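Carnirgate kitchen share shelf reopens with more dishes

The kitchen share shelf at the Carnirgate community hall is open again after being closed for most of December, and residents can once more borrow plates, bowls and glasses for parties, family meals and club nights.

The hall's kitchen closed while a leaking pipe behind the sink was replaced. During that time the whole collection was packed up and stored upstairs. It now stands at 226 pieces, up from last year, after a donation of 106 plates and glasses from Mivasia, a restaurant on the same street that changed its tableware in the fall.

"We had run short of glasses in particular," said Khôi Tô, who runs the hall's bookings. "A big birthday would clean us out, and the next group had to bring their own."

Donated pieces are being washed and checked for chips before they go on the shelf. Tô said 11 have been set aside so far.
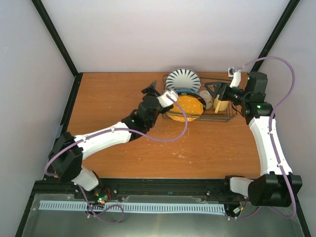 Glassware and a striped plate in a dish rack.

Borrowing works the same way as before. Groups sign for what they need at the front desk and can keep it for up to 2 nights. Dishes should come back clean and dry, and anything broken should be reported so the list can be updated. There is no charge for breakage of single items.

One change affects larger orders. Requests for full table settings now have to be made a week ahead – the hall had several double bookings last summer, and two groups went home with half of what they had asked for.

Ivars Baranauskienė, who cooks for the monthly soup lunch, said the extra plates would mean a second sitting no longer has to wait for the first to be washed. The lunch returns next month and starts at noon.

The hall is still looking for serving bowls and large platters. Donations can be left at the front desk any morning before 11.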